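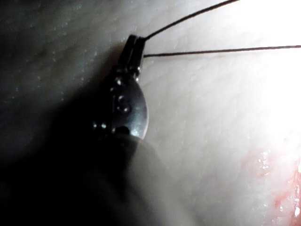 Two strands of thread at the jaw tips.

Knots slip and the edges pucker on practice incisions
Sotedham Skills Help, 905 views

Fionnuala Noonan
I'm practicing interrupted sutures on a soft tissue pad, one long incision, braided thread. My first throw looks lovely until I let go, and then it opens up like a cheap bathrobe. If I pull harder it holds, but the edges bunch up into something resembling a pie crust. What am I doing wrong? My instructor's whole comment was "gentler," and then she went to lunch.

Sorcha Kinsella
Two separate problems, and the pulling only hides the first one. Make the first throw a double wrap so it grips itself while you set up the next. Then alternate direction on every throw, laying each one flat across the incision. If you keep going the same way you get a granny knot, which slides whenever it feels like it.
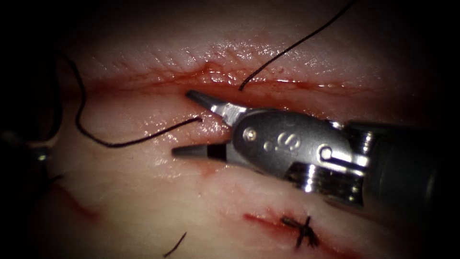

Open jaws, with the upper tip at the lip of the incision.

As for the pie crust, stop tightening when the edges touch. Touching is the job. Also check that you're biting the same depth on both sides – one deep and one shallow will give you a step no knot can fix.
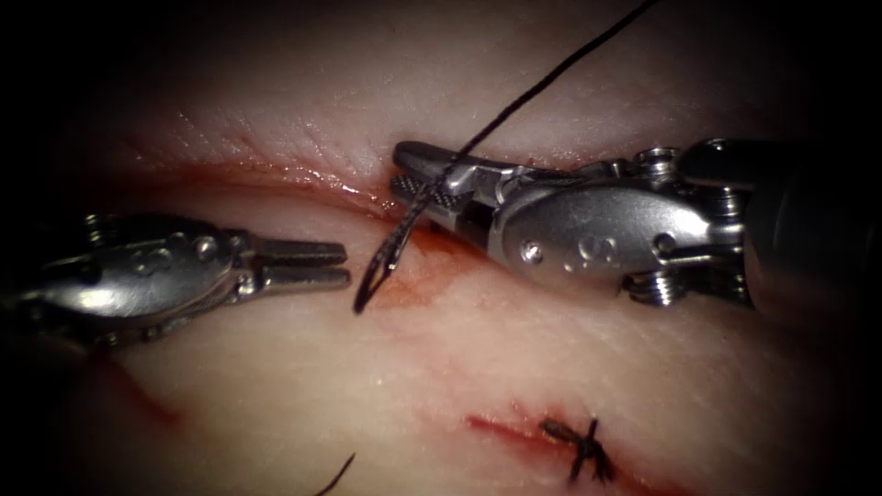
How long should I leave the short tail while I'm tying?

Long enough to grab without hunting for it, short enough that it pulls clear of the loop in one go. Mine is 2 to 3 centimeters. Trim after the last throw.

Skukum
just pull less

Fionnuala Noonan
Thank you, Skukum, I'll have that embroidered.
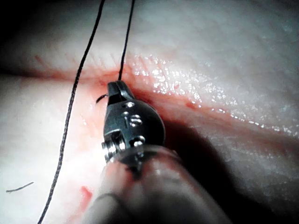 Bite placement is where I'd look next, Fionnuala, before you blame the knot again. Go in square to the surface and turn the needle along its own curve, because shoving it straight drags the edge along with it. With just that little crescent of tip curling out below the incision line, you can still judge how far it sits from the edge. Match that distance on the other side. If it's off, back out and redo it. The pad won't tell your instructor.
– Sorcha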